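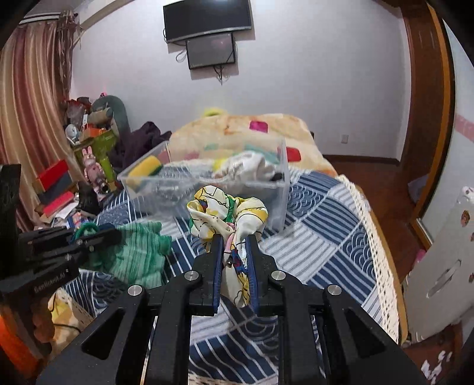
*Clear bin on the bed, with thin patterned fabric and a green striped knit.*

# Clearing a Bed With One Clear Bin

A bed that collects clothes, cords and small things during the week can be cleared with one open plastic bin. The method works in a small bedroom with no table and very little floor space. Leave the sheet on and work on top of it.

## What you need

- One clear rectangular bin, no lid
- A pillowcase or laundry bag for dirty clothes
- A few twist ties or short strips of hook-and-loop tape
- A small trash bag

Any brand of bin is fine. I have used the ones from Griltine and Dumance, and the only difference I noticed is that the Dumance rim is easier on the fingers. Stay away from the very big ones. I own a Wostby that holds 138 quarts, and once it has anything in it I can't lift it off the bed.

## Step 1: Make a working area

Push the blanket to the far end of the bed. Don't fold it yet. A thick plush blanket takes up a lot of room folded, and you will need to shake it out later anyway.

Set the bin in front of the blanket, long side facing you. Keep the near half of the sheet open for folding.

## Step 2: Pick up the fabric first

Clothes and loose cloth cover up everything else, so start there. Pick up each piece, shake it once over the bed, and decide:

1. Dirty - into the pillowcase.
2. Clean and yours to put away - fold it and lay it on the sheet.
3. Belongs in another room - into the bin.

Thin fabric slides around when it is stacked. Roll it instead and tuck the end under. Knits should be folded flat, sleeves in, and put at the bottom of the pile.

If the sheet or cover has a crocheted or lace border, lift things off it straight up. Buttons and zippers catch in the small holes and pull the thread. I learned this on an October weekend and spent the evening with a crochet hook.

## Step 3: Put the small hard things in the bin

Now the sheet should be clear enough to see what was under the clothes. Sponges, balls, toys and anything else with a shape of its own can go in the bin as you find them. Put firm things at one end and soft things at the other. You can see most of it through the side, so there is no need for labels at this stage.

Leave these out of the bin:

- Anything wet
- Pens without caps
- Glasses
- Cords, until they are tied

## Step 4: Deal with the cords

Loop each cord loosely around your hand, slide it off and tie it in the middle. Thin white ones tangle fastest. Tie each one separately, even if two of them belong together.

Don't wrap them tight. I kept one wound around a Donati charger for a year and the cover split right at the plug.

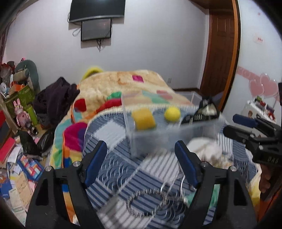

One reader disagrees with the order and says cords should come first: I tie mine up before I touch the clothes. If I leave them, I end up dragging one off the bed inside a sweater, and then it goes through the wash. It takes two minutes and the folding goes faster after.

That order works too, as long as you can find both ends of the cord. On my bed they are usually under something.

## Step 5: Walk the bin around

Carry the bin from room to room and empty it as you go. Start with the room farthest away and finish in the bedroom. Anything that still has no place at the end can stay in the bin on a closet shelf until the weekend.

## Step 6: Finish the bed

Put the folded clothes in the drawer. Take the blanket by two corners, shake it, and check for socks. Pull the sheet straight from the sides - pulling from the foot end will bunch a patchwork print and make it look crooked. Then spread the blanket back over.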